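Nallus Packing & Wiping Supplies
February 20, 2026
By Bhavana Achari

search this catalog enter item or keyword go

Print this page E-mail this page

Black bench cover, white wipe cloths, light pipe

Updated page, the old one had the wrong sizes on it. Sorry to anyone who ordered off that. If your order went in before this date and you're not sure what you got, ring Satish Kandasamy on the order desk and he'll look it up.

BENCH COVER (Berus)

Black. Heavy cloth, hemmed all the way round. Sold by the piece, not by the yard, please stop asking for yardage, we can't cut it here. Hangs over the table edge on all sides if you order one size up from your tabletop. Most shops do. Order exact size only if you have drawers under there, otherwise the cloth gets shut in them.

Black was what people wanted. White parts show up on it, lint does too. There was a gray for a while but it's gone and not coming back as far as I know.

Washing: cold, by itself the first time. It will bleed a little. Line dry. Thenmozhi Thampi in returns has had two come back shrunk and both went through a hot dryer, so we won't swap those, says so on the tag.

Does not come with clips. Clips are on the Shenoy page.

WIPE CLOTHS, LARGE, WHITE

Packs of 10 or the carton of 500. Lint is low, not zero. Fine for plastics, fine for painted metal, not for lenses. Big enough to wrap a part in and carry it across the room without fingermarks.

Fold before you use them, four times over, then turn to a clean face as you go. A cloth lasts a lot longer that way. People grab the whole thing in a bunch and throw it out after one wipe and then write in to say the carton went fast.

They can be washed, around 15 times before the edges start to go. No softener!! It leaves a film and then you're wiping film onto everything.

Cloth, pipe and cover on the bench in the first picture, a pale blue cylinder up close in the other two:

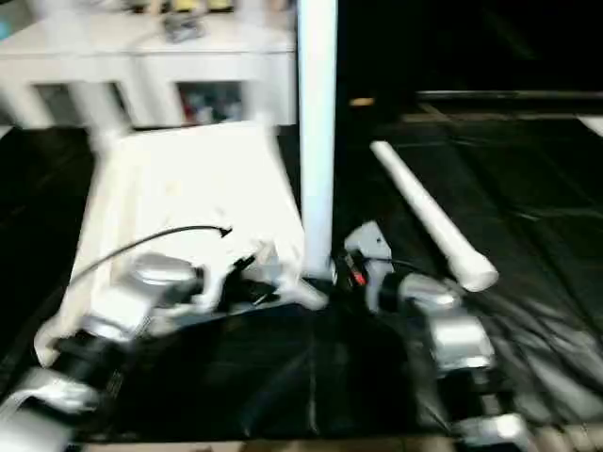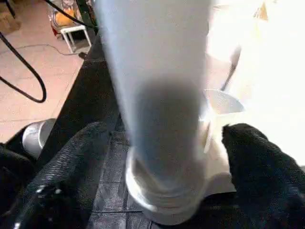
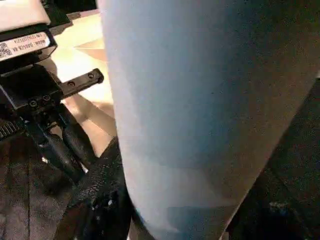

PIPE, WHITE, LIGHT DUTY

For bench frames, hanging rails, drying racks. Not for water lines. Not for anything a person is going to lean on. Comes in straight lengths with plain ends, you cut to fit. A fine tooth saw is plenty. Knock the burr off inside and out or the fittings won't seat.

Uprights want to be plumb before you tighten anything else. Put the level on two sides. If the upright leans then the rail leans and then everyting you hang on it walks down to one end.

Wipe down with a barely damp cloth. Solvent dulls the finish. Marker comes off with a bit of rubbing if you get to it the same day, after that it's pretty much yours.

Fittings seperate. Elbows, tees and feet all go by the bag, 65 to a bag, mixed bags on request but ask first, Ita Moriarty packs those by hand and she's only in mornings.

THE SET

One cover, one pack of cloths, one bundle of pipe. Listed as the Dralturix bench set. Cheaper than the three bought apart. No substitutions in the set, if you want a different cover size then order the pieces.

Goes out in two boxes. The long one is the pipe and it sometimes shows up a day behind the other. Wait for it before you call.

RETURNS

Unused cloths, sealed pack, fine. Opened pack, no. Pipe only if uncut. Covers only if unwashed, and folded please, last month one came back stuffed in a grocery bag with thread and who knows what else in it.

COMING UP

Longer pipe in September, if the supplier holds to it. Tamunoemi Bako is looking at a wider cover for double benches too, no price yet. Want to be told when it's in? Put "wide cover" in the subject line and leave a daytime number.

Shop pickup still ok, side door, bring the order number. Bring something to tie the pipe down with, we are out of cord.

Print this page E-mail this page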